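September 10, 2021

Up early and at the desk before eight with the second batch of results from the Skondville flats. The question for the week was whether the hand model does better when it is trained on people tidying their own homes, compared with the same amount of footage shot on our bench at Grulley. I have been putting off the comparison because the bench set is cleaner and I had a feeling it would win.

It didn't. On the held-out clips the home-trained model found the right moment of release 84 times in every hundred. The bench-trained one managed 60. Both had 200 clips to learn from, both ran on the same settings, and I checked the split twice for leaks. I found one duplicate, took it out, and the numbers stayed where they were.

I spent the rest of the morning on where the bench model goes wrong. Most of its misses come at the end of a task. It has learned that a thing is put down when it touches a flat, pale surface, which was true of every clip we shot here. In a real bedroom the item goes on top of other items, or into a gap, or is carried for a while and ends up somewhere else. The bench model calls the release early and then has nothing sensible to say about the next few seconds.

Ran the Dillel tracker over the same clips after lunch. It copes well with boxes and bottles. With cloth it loses the fingers as soon as they go under the fabric, and it guesses a closed fist. I don't think this is a fault we can fix with more data of the same sort. The labels need to say "hidden but holding", and at present they only have "visible" and "not visible". I wrote that up as a change to the labelling guide and sent it round. It means redoing almost 20 clips by hand before anything else can be trained, and I said I would take the first half.

Did six of them this afternoon. Clothes are slow work. For each one I mark the grip, the thumb, the side the weight hangs from, and whether the item is folded or loose. Dark clothes are the worst, as the edges of the folds vanish and I end up going forward and back to find them.

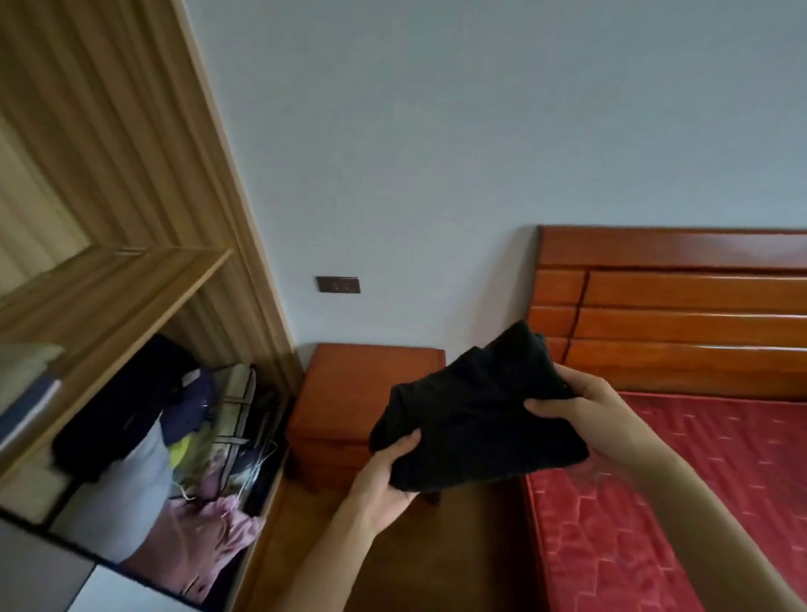
I have decided to keep the wardrobe clips as their own group in the results table. They were mixed in with beds and shelves, and the average hid how much harder they are. A compartment full of jackets and bags gives the model very little to go on, and I would like to see that as a separate line even if it makes the total look worse.

Najafi is the next job. It is the small test arm, and the plan is to give it the release predictions only, with no finger positions, and see if it can place a folded item on a stack without dragging the top layer off. I want ten tries with each model, same garment, same stack, and the order shuffled so that I don't set things up more carefully for the one I prefer.

Stopped at half past five with sore eyes. Need to ask for a second monitor again - the request from last month seems to have gone nowhere. Four more clips to label tomorrow, then start the retraining and leave it overnight.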